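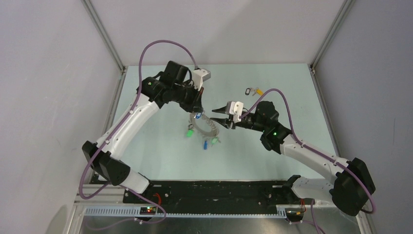 Handout 2: Gathering demonstrations for a two-arm task
Brivolstead robot learning course, September. Notes by Dalia Erraji

Welcome back, everyone! Last time we talked about what a policy learns from, and this week you get to make some of that material yourselves, with keys and key tags, which are a lot harder to handle than they look when you fish them out of your pocket every morning.

Each pair will record 100 demonstrations. Added to the 464 we already have from earlier groups, that gives us a decent set to train on, though please don't rush to reach your number - I would much sooner have a slow, clean pass than a hurried one.

A few words about what counts as one example. It starts with both arms at rest and ends when both have let go and moved back. One gripper holds the keys up while the other comes in for the free part of the chain. Move the keys a little between takes, turn them over, let the tags fall where they like. If every start looks the same, the model will learn that one start and very little else.

Keep your mistakes, too! When a finger slips and you recover, save the take and mark it "recovered". If you drop the keys off the table, stop and mark it "failed".

Siebe Verbruggen is in the lab from 2 p.m. and will help with the log sheet. For next time, read the Ovitmont chapter on labeling and bring one take you were unsure how to mark.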